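Colored Glass on Pale Wood
Gallery page by Zoi Vrettos — June 14, 2020

I have collected small glass vases for many years, and I am still learning how to look at them. The vases on this page are in red, pink, turquoise and other colors, and some have no color at all. I like most the ones with ribs, because the ribs take the light from a window and cut it into thin lines. Please look slowly, one by one.
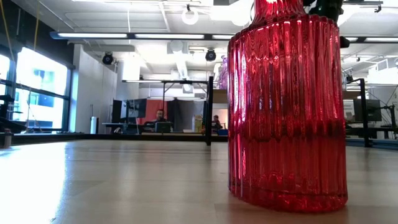
Red, with ribs on the body and the neck. The base is thick and has its own small reflections. 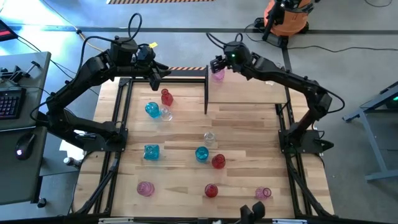
Red, cyan, clear and pink together on the planks. Round forms stand near the bottles, and there is one square bottle in cyan. 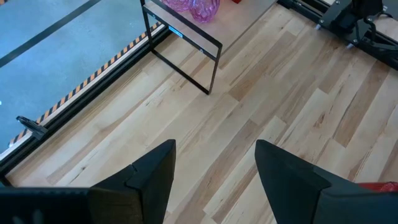
Pink glass on the small table with the black metal frame.

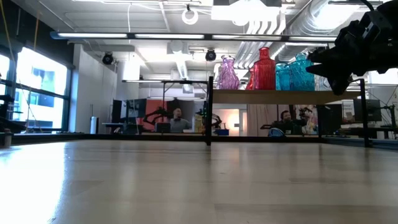
A row on the shelf: purple first, then two reds, then two in turquoise.

For me the question with colored glass is always what to put next to what. When I started, I placed everything by size, the tall ones behind and the short ones in front, like people at a wedding. It was correct and a little boring. Then my friend Rosimeire Vasconcelos came to visit and moved two pieces without asking me. She put a red one directly beside a blue one, and both looked stronger. Since then I begin with the color and think about the size later.

Some notes on the colors, as I understand them.

Red needs a lot of light. In a dark corner it becomes almost brown, and you lose all the detail of the surface. Near a window it is the first thing you see when you enter a room, so one or two are enough for a small shelf.

Pink is more difficult than it seems. Beside red it can look weak. I prefer it with clear glass, or alone on a pale surface, where you can see the color change from the rim to the foot.

Turquoise is the easy one. It goes well with wood of any kind, and it keeps its color also in the evening, under a lamp.

Clear glass I did not respect for a long time. Now I use it as a pause between two strong colors. It is also the best glass for flowers with nice stems, for example tulips in February, when I am hungry for anything green.

Several readers wrote to me about cleaning. I wash my vases by hand in lukewarm water with a small drop of dish soap, and I put a folded towel at the bottom of the sink. For ribbed glass a soft baby toothbrush is very useful, because dust stays in the grooves. If there is a white line inside from old water, I fill the vase with water and white vinegar and leave it for 8 hours. After this I rinse it well and let it dry upside down on a rack — not on a flat cloth, the air must be able to enter.

About the shelf. A pale wood without much pattern is my favorite, and oak or maple are both fine. Very dark wood swallows the reflections under the glass, and for me these reflections are half of the pleasure. Leave more space between the pieces than you think is necessary. I leave the width of three fingers at least, also so that my sleeve does not catch anything when I clean.

Filippos Panagiotou asked if I sell any pieces. I don't, but I am happy to exchange. At the moment I look for a low bowl in amber and for a narrow bottle in dark green, not taller than my hand. Small chips on the foot are not a problem for me. Chips on the rim are.

The next gallery will be about glass plates and cake stands. Eftychia Moschos has promised to lend me her yellow ones.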